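3.2 Disposición de las piezas antes de guardarlas

En los hogares visitados, las joyas de uso diario se guardan casi siempre juntas, en una sola caja, y las cadenas finas se enredan entre sí. Siguiendo la propuesta de Navickas y Vasiliauskas, pedimos que cada participante extendiera primero toda la colección sobre la cama y que solo después decidiera el orden de guardado. La Figura 6 corresponde a un dormitorio de la localidad de Tetau: el reloj dorado, los collares, las pulseras y los anillos están puestos sobre una sábana azul marino con planetas, junto a la caja roja abierta y todavía vacía.

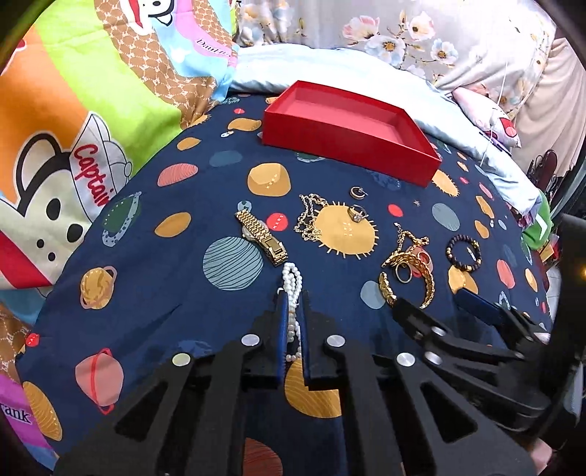

Figura 6. Joyas extendidas sobre la sábana; collar de perlas blancas levantado.

3.3 Criterios de orden

De los 51 hogares, la mayoría empezó por las piezas rígidas y dejó las cadenas para el final. Este orden presenta una dificultad: la cadena enredada ocupa más espacio y presiona los anillos. Para los pendientes pequeños recomendamos un fondo liso, porque sobre una tela estampada se distinguen con menos facilidad.

© 2018 Grupo Lastley de Estudios Domésticos · Contacto · Volver arriba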